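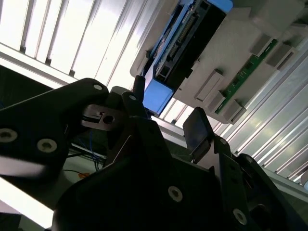

Light ribbed panel, upper left

Home > Forums > Storage and Backup > Drive caddies that stick

rodutix_owner
Has anyone else had trouble with the black caddies in a light gray chassis? Mine go in partway and then bind. I have four 500 GB drives to move over by Friday and I don't want to force them.

lolten77
Check the screws on the sled first. If the heads stand proud of the rail, it will catch every time. Use the flat-head ones.

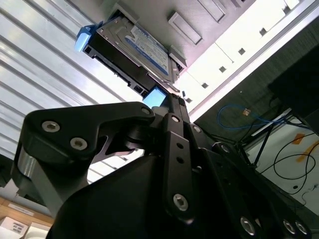
Then open the handle all the way before you push. If it is half closed it hits the bay too early and the sled goes in crooked. Push on the middle of the caddy - the handle is only for the last bit.

elbridge_mike
I don't agree about the handle. On my Nanayakkara box I slide it in with the handle half closed and never had a problem. My guess is a bent rail.

lolten77
Different latch. I had two of those and they are not the same.

rodutix_owner
Screws were it, on two of them anyway. The third still drags a little on the left side.

elbridge_mike
Then swap that sled into another bay. If the drag follows it, it's the sled. If not, look at the rail like I said.

rodutix_owner
Will try it tonight.

2,584 views | 963 likes | 887 shares
Filed under: Hardware, Drive Bays, Home Servers

Related threads
Lolten caddies, spare handles wanted
Bay numbering on older Rodutix cases
Moving a backup set to a new chassis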